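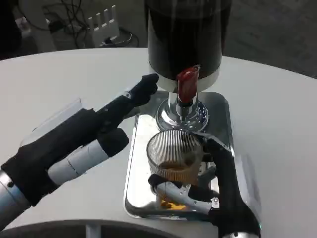

Posto da torneira: mão direita no copo, indicador esquerdo junto à alavanca vermelha.

Caderno da célula Dostness, 12 de dezembro de 2022

Contador de ciclos à chegada: 1963. A mão esquerda continuava com o desvio no indicador que o Gijs tinha apontado na última página dele. Em posição de repouso o dedo parava bem, mas na aproximação à alavanca chegava baixo e empurrava o colar branco do dispensador em vez do vermelho. Não é o programa. Corri a mesma trajetória com o dedo desacoplado e o pulso passa onde deve passar.

Antes de mexer em qualquer coisa:

Braços em repouso, binário retirado, paragem de emergência metida. Copo e tabuleiro fora da mesa. Dispensador vazio. Esperei 15 minutos para os motores da mão arrefecerem, senão o zero sai errado e temos de repetir tudo (já aconteceu em julho, ver a nota da Ludivine).

Mão esquerda

Luva fora. A costura entre o indicador e o dedo do meio está gasta pelo lado de dentro e puxa o tecido quando o dedo estica. Troquei por uma das novas da Povisura. São mais justas na palma e custam a entrar; enfia-se primeiro o polegar, depois o resto, e só no fim se acerta o punho. Não puxar pelas pontas.

Com a luva fora vi o tendão do indicador. Tinha folga. Retensionei no parafuso do lado da palma até o dedo voltar sozinho à posição direita sem tremer. A porca de travamento estava apertada à mão e mais nada, o que explica a folga. Levou uma gota de trava-rosca fraco. Quem voltar a abrir isto, por favor, fica assim: trava-rosca fraco, nunca o forte, que da outra vez o Gilles teve de aquecer a peça para a tirar.

Ponta do dedo limpa com álcool isopropílico. A borracha está lisa mas ainda agarra. Fica para a próxima revisão.

Zero da mão refeito com o gabarito. O indicador aceitou à segunda. O polegar deu erro de leitura uma vez e depois não voltou a dar. Fica registado, não investiguei.

Mão direita

Só inspeção e limpeza. Os cabos finos ao longo do dedo que abraça o copo estão inteiros, sem marcas de roçar. Limpei o açúcar seco das articulações com um pincel e álcool. Quando o açúcar entra nas juntas brancas o dedo fecha aos saltos e o copo roda na mão. Força de aperto deixada como estava. A Lai-ching quer baixá-la por causa dos copos canelados, que têm parede fina. Eu não baixava antes de trocar as pontas: as nervuras do vidro ajudam, mas com o vidro molhado por fora ele escorrega na mesma.

Mesa e tabuleiro

O tabuleiro de inox tinha andado para a direita. Não havia nada a prendê-lo, só o peso. Meti tiras antiderrapantes finas por baixo e voltei a marcar a posição na mesa a lápis. O desvio medido era de 9 mm, o suficiente para o copo ficar fora do eixo da bica e pingar na borda.

Os reflexos continuam a dar trabalho à câmara da cabeça. O inox devolve as mãos e o copo ao contrário, e a base cromada apanha as luzes do teto todas. Com o tabuleiro bem limpo é pior do que com ele baço. A deteção do copo falhou algumas vezes de manhã, sempre com o copo na metade mais brilhante do tabuleiro. O Gilles sugeriu um tabuleiro escovado. Pedi preço à Brandão, ainda sem resposta. Entretanto inclinei um pouco a luminária de cima e melhorou.

Dispensador: alavanca desmontada e lavada, vedante em bom estado. Lubrificante alimentar no eixo, pouco. Antes da limpeza a alavanca prendia no fim do curso e era preciso o dedo insistir. Agora volta bem.

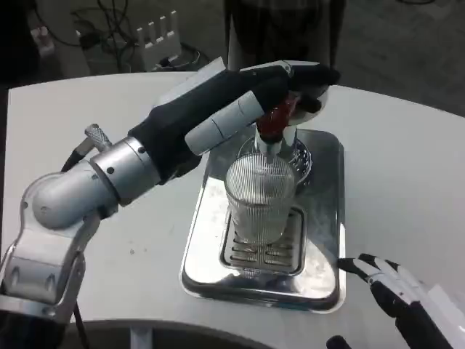

Mão esquerda com o utensílio de cabo vermelho por cima do copo, coador por trás.

Braço esquerdo

Parafusos do anel do pulso verificados um a um com a chave dinamométrica. Estavam todos no valor da ficha menos um, que ainda andou um bocadinho. Marquei-o a caneta branca para se ver se volta a mexer. O botão serrilhado em cima do pulso tem de ficar apertado à mão, sem alicate. Alguém o apertou com alicate e deixou-lhe dentes. Não volta a acontecer, espero.

Cabo preto ao longo do braço: estava demasiado esticado com o cotovelo dobrado. Dei-lhe mais folga junto ao botão e fiz o curso completo do cotovelo à mão, devagar, a ver onde o cabo ia parar. Na posição mais baixa forma uma laçada por baixo do cotovelo. Não toca na mesa, mas se alguém puser lá uma caixa ou um banco, prende. Falta uma abraçadeira com mola; há na gaveta de baixo do armário, ou havia.

Preensão do utensílio

É a parte mais fraca da célula. A mão tem de apanhar o cabo vermelho com os dedos por cima e manter a haste a apontar para dentro do copo. O cabo é brilhante e escorregadio, e com a luva velha rodava. Com a luva nova aguentou 15 repetições seguidas sem rodar. Correr mais antes de dar isto por resolvido. A altura de aproximação ficou ligeiramente subida para o cabo passar por cima da borda do copo com margem.

O coador atrás do copo tem de ser posto sempre na mesma orientação. Hoje fui eu que o pus ao contrário e perdi tempo à procura de um erro que não existia. Vou fazer um apoio impresso.

Para fazer

Arrumar os cabos no chão atrás da mesa. A Heather pede isto desde que cá chegou e tem razão, o monte que ali está junto à caixa cinzenta é um convite a tropeçar. Identificar cada um antes de desligar, por favor, que há lá alimentação misturada com rede.

Encomendar pontas de dedo para as duas mãos (Povisura, a referência está colada na tampa da caixa das luvas).

Ficha de manutenção: acrescentar a verificação da posição do tabuleiro ao arranque do dia. Demora pouco e poupa muito copo mal cheio.

Perguntar à Berncombe se o erro de leitura do polegar é conhecido nesta versão do controlador. Mandei o registo ao Gijs, que fala com eles.

Estado à saída: célula ligada, braços em repouso, luvas novas na esquerda, luva antiga da direita mantida. Torneira a funcionar com o indicador à primeira nas tentativas da tarde. Não correr em modo rápido até eu ou a Ludivine voltarmos a ver a folga do tendão. O parafuso marcado a branco é para olhar todas as manhãs e escrever aqui se mexeu.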